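Chapter 4
Budgeting for Hand-Held Data Collection Equipment

Learning objectives

After studying this chapter, the reader should be able to separate capital items from consumables in an equipment request, estimate the number of gripper sets a project requires, and prepare a purchase schedule that allows for calibration and repair.

4.1 The cost of a demonstration

A manipulation policy is trained on recorded demonstrations, and each demonstration has a price. Part of that price is labor. The remainder is equipment: the grippers, their cameras and markers, the computer that stores the recordings, and the furniture and props among which the operator works. First-time buyers tend to request the grippers in detail and leave the rest to a single line marked "other." The reviewer then has no means of checking it.

Elsie Lowther, in her planning notes for the Worham laboratory, divides the request into two schedules. Schedule A holds items with a service life longer than the project. Schedule B holds items that wear out, get lost or must be replaced to keep the data varied. Finger pads belong in Schedule B even when they are delivered already fitted. The textured surface is a wearing part, and a spare pair should be ordered with every gripper.
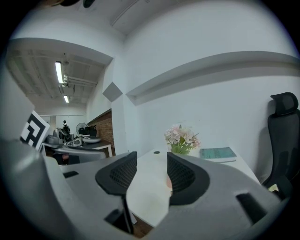
4.2 Sizing the order

The planner begins with the task list and works back to the hardware. Two-handed tasks require two grippers per operator, and a spare set is carried for each site. The Bramard case, used throughout this chapter, called for 1656 demonstrations at a rate of 66 per working day. Dividing the first figure by the second gives just over 25 days, which the planner, Ulises Pereyra, entered as 26. He then added 20 percent for rejected recordings and rounded up to 32 days – a figure that fixed the rental period for the room as well as the labor budget.

Props are sized in the same way. Arranging flowers, for instance, calls for a table, a vase and a supply of stems. Artificial stems are preferred for planning purposes, as they can be carried over from one session to the next and entered once. Small tableware and books cost little, but they should be itemized by color and shape so that a later site can buy matching or deliberately different sets. 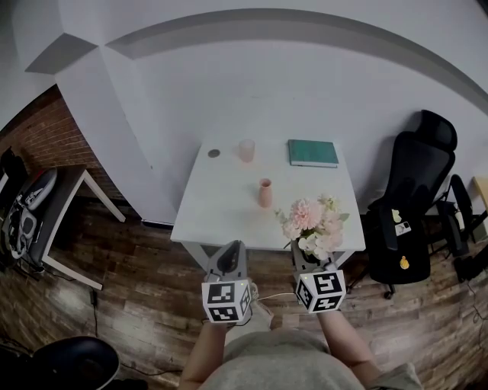 Figure 4.2 Two-handed work with artificial flowers at a small table. Each gripper carries its own marker cube.

Markers deserve a separate line. A printed face that is scratched or bent can spoil tracking, and reprinting is cheap compared with a lost day. Quinlan, the second case in this chapter, ordered no spare faces until October and paid for express delivery.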